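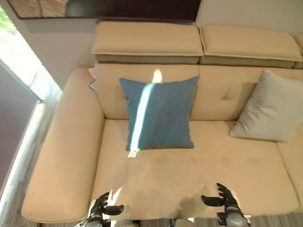

Page last changed: January, by Anastasia Galanis

Section 6. Setting up the Alteo for the sofa and pillow routine

Welcome back! By now your Alteo should be charged, updated and able to find its own way to the living room, and if it can't do that yet, please go back to Section 5 before you carry on. In this section we'll teach it where your sofa is and how you like your pillows. Set aside a quiet stretch of the day for it, when the kids and the dog are busy somewhere else.

Before you start

Take blankets, remotes, phones and anything breakable off the seat. Leave the throw pillows on. The robot needs at least one pillow to learn from, and two is nicer, especially if they are different colors. A teal pillow and a light gray one on a cream leather sofa are both fine, though the gray one will usually take a little longer to learn.

If your sofa has adjustable headrests, put them where you normally keep them and leave them there. Should you change them later on, just run steps 3 to 5 again.

CAUTION: Rings, bracelets and long sleeves can catch in the finger joints. Take them off or roll them up before you work near the hands, and keep your own hands off the seat while the status light is amber.

Steps

1. Bring the robot to the front of the sofa and line it up with the middle of the seat you want to teach. On a sectional, teach the main seat first and leave the chaise for a second round.

2. Press and hold the chest button until the light turns amber, then let go. The arms come forward and stop above the front of the seat cushion, one hand to each side, with the fingers open and a little curled. We call this the ready pose.

3. Look at the hands from the side. They should hover over the cushion without pressing into it. If a fingertip touches, open Settings, choose Arm height, and raise it one notch at a time.

4. Choose Learn surface. The head tips down and the robot looks over the seat, the backrest and the armrest it can see. Please stand back so that your shadow stays off the cushion.

5. When you hear the double tone, choose Learn pillows and tap each pillow on the tablet as it lights up. Give each one a name you'll remember. (Niilo Kettunen in our support team calls his Edo and Dralla, and the robot doesn't mind a bit.)

6. Set Grip strength to 3 for ordinary throw pillows. The scale goes up to 5, but please save that for heavy floor cushions, as it can leave marks on soft covers.

7. Choose Practice and watch the first run from start to finish, with the stop button in your hand.

Note on sunlight: A bright streak falling across a pillow can look like an edge to the robot, and it may try to outline one pillow as two. If your sofa is near a window, draw the shade or wait until the sun has moved along, then repeat step 5.

Note on leather: Smooth leather can reflect strong light too. Wipe the seat with a dry cloth and let the robot look again. Light creases are nothing to worry about. Paper tags and cards tucked behind the armrest are best pulled out before you teach the surface.

If the status light turns red, press stop, check that nothing is caught under either wrist, and begin again at step 2. If it turns red a second time, write to Brenda Kettle at the help desk and tell her which step you had reached.

Looking after the hands is covered in Section 7.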